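Snacks, bedding and the slow education of a gripper

If you have walked past the Damgaard workbench lately and wondered why a group of grown adults spends its mornings picking up snack wrappers and putting them down again, the answer is that this is now a job. It has a schedule and a shared calendar. It also has a supply budget, which our office manager approved in June after asking twice whether the word "snacks" was a typing error.

The project is called Trandorness, and its aim is modest enough to fit on a sticky note: teach a pair of robot arms to clear small household stuff off a soft surface. Beds, mostly. Sofas if we are feeling brave. Anyone who has tried to get a sweet wrapper out of a blanket in the dark knows the problem already, and we come to it with an advantage over the arms, having had fingers all our lives.

The old way of doing this was to write instructions. Mogens Kvaran, who has been at Jernholm long enough to have written a good many of them, still keeps his 302 lines for picking up a folded towel. They worked beautifully on that towel. Then the towel went to the laundry and came back fluffier, and the program spent an afternoon pinching air. Mogens speaks of this without bitterness and without stopping.

So these days we show the thing what to do. You take a gripper in each hand, the same sort of jaws the arms will wear, and you do the task yourself while the grippers keep a record of where they went and how far they opened. The recordings go into training, and some time later the arms try the same job on their own. There is no code to write on the floor. There is a great deal of picking up.

It is harder than it sounds, partly for reasons of pride. People arrive believing they know how to lift a packet. Then they are handed two sets of jaws, lose the use of eight other digits, and discover what it was like to be a crab all along. The first morning is mostly apologies. By the second you have stopped trying to rotate your wrist in ways the arm can't copy, and by the third you find yourself reaching for the salt at home with your thumb and forefinger held out stiff, and your family starts to talk.
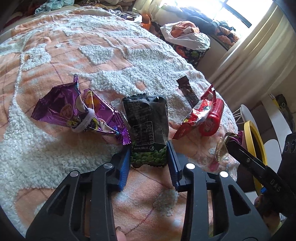
The blankets deserve a word. We began on a bare tabletop, where everything stays put and every grasp looks like a triumph. Vlastimil Havlíček, who runs the demonstrations, declared this cheating and moved us to bedding, and he was right, which he has mentioned. A blanket gives way when you press on it. It has folds that swallow small items and a pile that clings to the corners of anything with a corner. If you close the jaws a little too low you come up with a packet and a handful of bedspread, and the arms will learn to do exactly that, with great confidence, forever.

Wrappers bring their own difficulties. They are shiny, they change shape when you touch them, and they weigh next to nothing, so there is little to feel through the handles. A packet that was flat on the last try is a small tent on this one. Vlastimil maintains that a crumpled wrapper is never the same object twice, and has asked us to stop smoothing them out between takes. This was a blow to the tidier members of the team, one of whom had been doing it in her lunch hour.

We have picked up a few house rules along the way, none of them glamorous. Start each take with both grippers clear of the bed. Look at what you are going to pick up before you go for it, and then go for it at one steady speed, because a person who hovers teaches the robot to hover. If you drop something, pick it up again and keep recording. The recovery is worth having, and the arms are going to drop plenty. Don't narrate. The recordings have no sound, but the rest of us have ears.

Remote control is the other half of the work, and gets less sympathy. Once the arms have had a go by themselves, somebody sits at the Matel station across the room and stands by to take over when things drift. You watch an arm move toward a packet with every sign of purpose and stop just short, like a man who has walked into the kitchen and forgotten why. You nudge it the rest of the way and let go. These corrections get added to the pile as well, and they seem to teach it more than another perfect take from one of us would. The temptation is to grab the controls too early. Mogens has been asked to sit on his hands, and has complied with one of them.

As for results: we have 753 usable takes so far, a figure that would be higher if we counted the ones in which the operator sneezed. On the last full trial the arms were given seven attempts at a black packet standing up against the bedding. They lifted it cleanly on most of them. On one they lifted the blanket, held it aloft for a dignified interval, and set it down again with the packet somewhere inside. Vlastimil has kept that clip and shows it to visitors before the good ones, on the theory that it manages expectations.

What comes next is more variety, meaning more rooms, different bedding, and hands other than ours. People who work together start to move alike, and a robot trained only on our lot will end up with our habits, including the one where everybody reaches from the right. We would like left-handers in particular. We would also like anyone who is naturally a bit clumsy, and you may nominate a colleague if they are too modest to come forward.

Sessions last an hour, coffee is provided, and you need no experience with robots. Sign up on the sheet by the Damgaard bench, or catch Vlastimil in the corridor, where he can usually be found looking at somebody's lunch wrapping with professional interest. Spare blankets are welcome too, the lumpier the better. Please wash them first.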